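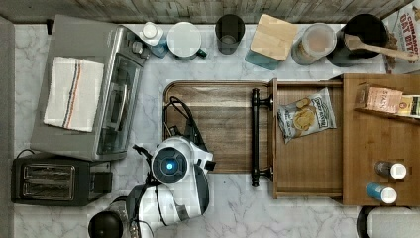

Kitchen counter, toaster oven and toaster on the left side

Home | Tickets | Knowledge Base | My Account

Ticket 371 — Nultia thermostat drops off Wi-Fi overnight
Opened Feb 21, 2024
Status: Solved

Hi again! Same house as ticket 362, different headache. My Nultia thermostat in the hallway loses Wi-Fi every night and the Darik app just says "device unreachable" until I pull the faceplate and snap it back on. Heat keeps running fine, I just can't change anything from bed (which is the whole reason I bought it, ha).

Tried so far:
- restarted the router, twice
- forgot the network and joined again
- firmware update, went from 2 bars to 2 bars
- moved the Iva extender out of the kitchen and into the hall closet

Update: still dropping. I left the app log on for 7 nights and the drop always comes right when the router picks a new channel. The thermostat never follows it over.

Update 2: locked the 2.4 GHz band to one channel and turned off auto — no drops since! You can close this one. The schedule still shows September's settings after a reboot, but I'll open a new ticket for that.

Csizmadia Home Support | Contact us | © 2024 | Back to top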